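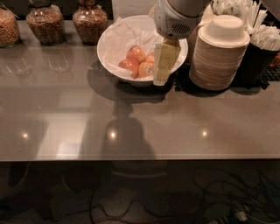
Unit 4: Teleoperation and logging

Read before the Thursday lab. Bring your team's run sheet from Unit 3.

Each team of 2 works one station. One person drives the arm, the other keeps the log. Switch after every ten runs.

Task for this unit

Move one item between the table and the fruit bowl, in either direction. Write down the direction before you start. Apples and packaged items go on separate log pages.

What counts as a run

A run starts when the gripper leaves the home position and ends when it returns there. If you touch the item by hand, mark the run H and keep it in the log. Do not delete bad runs. Last year's Kurkthorpe section turned in 823 runs, and 307 of them had no end label, so they could not be used for training.

Common problems

Glare. The tabletop is glossy and the ceiling lights show up in it. Set the exposure by hand and leave it there for the whole session.

Grip on packages. Close slowly and stop at first contact. Hold the package upright over the rim before you lower it.

Cables. Check the floor before you move the base.

Due

The Karimi and Sorkar groups combine their logs at the end of April. The goal for the two groups is more than 1,000 labeled runs. Upload your log before you leave the lab. Late logs go to Aldo Orlandini at the Eltetthorpe office, on paper.

Reading for next time: chapter 6, sections on grasp failure and recovery.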